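Two hours at Palacios, or how I stopped shopping for a robot arm

I said in the last post that I'd go see somebody else's setup before I spent a cent of our equipment money, and in July I finally did it! Bonifacio Pacheco and I drove up to Palacios, the contract packing shop outside Cledatport, left at an hour I don't want to repeat, and were standing in their lobby with bad coffee by nine. If you've been following along you know we pack small household stuff at Esturham and we've been going back and forth on automating one bench. Just one. The big line stays the way it is.

Our host was Keir Niven, who runs the floor there and talks even faster than I do. He walked us down the main aisle first (palletizer, labelers, a tape machine older than my truck), and then through a set of swinging doors to the part I'd come for, a side room with the arm and the handling benches.

First thing I asked was what it all cost. Keir laughed and said the arm was the easy part. He wouldn't give me the full number, fair enough, but he did pull up the sheet they'd used for planning and let me look at how it was split. The arm was one line. Then came mounting, guarding, the air line they had to extend, an electrician for two visits, spare fingers, spare pads, training hours, and a line just called "fixing what we got wrong," which I have now copied straight into our own sheet. Bonifacio took a picture of the headings so we wouldn't forget any.

The part that stuck with me most was the hand-held grippers. Before Palacios let the arm anywhere near a product, they had people work with the same kind of fingers by hand. You hold the thing, you squeeze, you pick up a basket or a bottle or whatever you're planning to run, and you find out pretty quickly which of your products are going to be a pain. Keir figures they dropped a third of their candidate items that way before buying anything big. I had budgeted zero for this step. It hadn't crossed my mind that you could test the end of the arm without the arm.

I got to try it. It's harder than it looks! My first few grabs were terrible, I kept coming in crooked. Bonifacio was much better at it and has mentioned this several times since.

Some money notes, for those of you who write in asking for them. The printed finger parts are cheap enough that Palacios keeps 5 sets on the shelf and doesn't fuss over them. The pads are the thing they reorder, and they swap them every 90 hours of use whether they look bad or not. I'd been planning on $333 a year for wear parts and Keir made a face, so I've tripled it for now and will see what the quotes say. Training was also bigger than I'd guessed. He said to plan for each operator being slow for two full weeks and to put that slow time in the budget as real money, with the rest of the costs, where the boss can see it.

We also talked lead times. They ordered through Zukia and waited eleven weeks for the arm, then another three for a mounting plate somebody had left off the order. Check the plate. I'm writing that one on the whiteboard.

Lunch was at a taco place by the highway with Fulgencio Montes from their purchasing side, who had opinions about leasing. His take is that leasing makes sense if you think your product mix will change inside two years, and ours will, we're adding the storage line in the fall. I'd been dead set on buying outright. Now I'm not so sure. He's sending me the terms he turned down and the terms he took, and I'll share whatever he's okay with me sharing.

One thing I didn't love: the noise in that side room from the compressor next door. Keir said they've asked for a wall. If we do this, I want the bench at our far end by the windows, even if it means a longer air run, and yes, Ivan Karpenko, I know what the longer run costs, you've told me.

So where does that leave us? Our ceiling is still $3,000 for this year, and that was never going to cover an arm, so I've stopped pretending. What it can cover is the trial stage: hand-held grippers, extra pads, a decent bench, and paid hours for two people to work through our product list and write down what grips and what doesn't. Marcelino Bermúdez wants to see that list before he'll talk about next year's number, and after this trip I think he's right. I'm asking for quotes this week and I'll post them side by side when they come in. If your shop has done this the other way around, arm first and testing later, please write and tell me how it went.
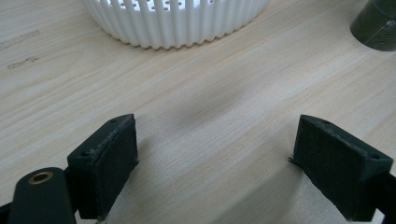
My trial list has gone through three versions since we got home, and I keep moving things up and down it. At first I had it sorted by how many we sell, and Bonifacio talked me into sorting it by shape, which makes the pad question a lot easier to budget for. Ribbed round stuff is near the top now, like the white plastic basket past the gripper fingers, with the fluted wall and the little row of holes up the side. I want to know how a textured pad does on ribs before I order a box of them. Flat cartons can wait, and the glass jars are on a separate page until I've talked to our insurance people.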